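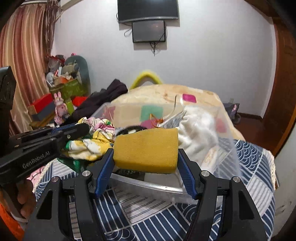 When people write down a recipe for a plain yellow sponge cake, they nearly always find room for a word or two about the crumb, and those words were the starting point for this part of our study. We had gathered 662 recipes for simple layer cakes from the Plaveo recipe site, along with around 3000 of the comments that readers had left under them, and we read through the whole pile with a good deal of pleasure. The most common words were "light," "fluffy," "moist," "tight," "open," and "springy." Some of these describe what a baker sees on a cut face, and others describe what the baker feels when a finger or a fork goes in, and the two kinds are mixed together freely, often in the same sentence. It helps to keep a plain sponge block in mind, like the mustard-yellow one in Figure 4, with its fine pores and its broad, flat front face. A home baker would be quite likely to call a cake with pores that small "tight" or "fine," and yet the look of the surface says very little about whether the cake would be called "light" once it was on a plate. We found this gap between looking and eating all through the recipes, and it is the reason we treat the two sets of words separately in what follows.

The looking words turned out to be the easier group. "Tight" and "fine" were used for small, even holes, and "open" was used for larger ones, and there was hardly any disagreement among the comments on this point. Where readers did argue, it was over whether an open crumb was a good thing. People baking for a birthday, who wanted to stack and frost their layers, tended to ask how they could get a tighter crumb, while people serving the cake with berries and a spoonful of cream were perfectly happy with an open one (several wrote that it soaked up the juice better). A few recipes gave both possibilities, suggesting a longer creaming of the butter and sugar for one and folded egg whites for the other, and these were among the recipes with the longest and friendliest comment threads.

The eating words were a good deal harder to sort out, and we changed our minds about them more than once. "Moist" in particular seems to do several jobs. In the McGrath church cookbook, which we read alongside the Plaveo recipes for comparison, it is used almost entirely for cakes made with oil, sour cream, or buttermilk. In the online comments it was used for those cakes too, but also for butter cakes that had been brushed with syrup, for cakes that had been frozen and thawed, and now and then for cakes that the reader simply liked very much. We decided in the end to code "moist" by the words around it, so that "moist and tender" and "moist and dense" went into different groups. This took a long time, and we would not claim that every case was settled beyond doubt.

To see how these words hold up in a real kitchen, we invited 18 home bakers to the Drondance community kitchen over the course of May and asked each of them to bake the same yellow cake from the same written instructions. All of them used a Notier hand mixer and a pair of light-colored round pans, and the ovens were checked with a separate thermometer every morning. Once the layers had cooled on a rack, each baker marked the cake for lightness, moistness, and springiness on a line that ran from 0 to 100, and then did the same for a cake baked by someone else in the group. We asked them to mark the look of the cut face first and to taste afterward, and we covered the first page of the form before they went on to the second.

The bakers agreed with one another fairly well about springiness, which they judged by pressing the top gently and watching it come back, and much less well about lightness. In the talks we had with them over coffee, several explained that a light cake was one that felt light in the hand when the slice was lifted, while others had been thinking only of how it felt in the mouth. Both seem to us sensible ways to use the word. For the scoring in the next section, we therefore kept the two meanings of lightness apart wherever a baker's notes let us do so, and left out the lightness marks where they did not.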